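Meet the Dunda Practice Kitchen
A Guide for Young Readers, Grades 3 to 5

Last updated: January

The Dunda Practice Kitchen is a computer program made by Flatard. It gives students a kitchen and a robot arm, both drawn entirely by the computer. Schools and libraries may borrow it as part of the Saber Learning Kit. This guide explains what is in the program, how the arm works, and what a class can expect to do with it.

What is a simulation?

A simulation is a model of something that runs on a computer. Weather scientists use simulations to study storms. Pilots use them to practice landing. In the Practice Kitchen, the computer works out where every object is, how heavy it should be, and what ought to happen when something bumps into it. If a mug is dropped in a simulation, there is nothing to sweep up.

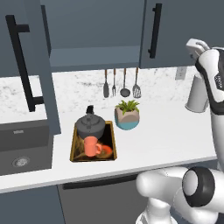
Engineers who build robots use simulations for the same reason pilots do. A real arm is expensive, and a mistake can damage the arm or the things near it. In a simulation the same job can be tried 200 times before lunch, and the kitchen can be put back the way it was with one click.

The parts of the arm

A robot arm has some things in common with your own arm. The stiff parts are called links. The places where it bends or turns are called joints. Your elbow is a joint, and so is your wrist. At the end of the arm is the gripper, which does the work of a hand.

Each joint has a motor. To reach for a mug, several motors must move together, and each one must stop at the right time. The computer does this arithmetic many times every second.

Choosing a job

The Practice Kitchen comes with 33 jobs, arranged from easy to hard. The first jobs ask the arm only to move to a place and stop. Later jobs ask it to pick up an object by its handle, or to set something down on a tray without touching the object beside it. Students choose a job, give the arm its steps, and press Start.

The program has two main views. The Room View shows the arm and the kitchen together. The Wrist View shows what is in front of the gripper, so that students can judge how well it is lined up.
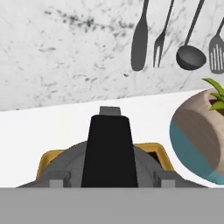 When a job ends, the program gives a score from 0 to 100. A score of 92 or higher earns a Carura badge, and the next job opens. Points are taken away for bumping into things and for taking too many steps. Students may repeat a job as often as they like, and only the best score is kept.

Why is this hard for a robot?

You can look at a shelf and know at once which object is a ladle and which is a fork. You learned this by seeing and holding many of them. A robot has to be taught. It must also be taught that a mug has a handle, that a plant should stay upright, and that a counter is solid.

Practice in a simulation helps, but a computer kitchen is simpler than a real one. Real floors are slippery and real lids get stuck. For this reason, engineers test a robot again in the real world after it has done well on the computer.

What your class will need

The kit includes the program, a teacher's booklet, and 17 activity cards. It runs on most school computers. Two students may share one computer and take turns giving steps. Please ask an adult before installing the program at home.

Words to know

Gripper: the part of a robot that holds things.
Joint: a place where the arm bends or turns.
Link: a stiff part between two joints.
Simulation: a computer model of something real.

Contact Flatard Education Services | Copyright Flatard. All rights reserved. | Back to top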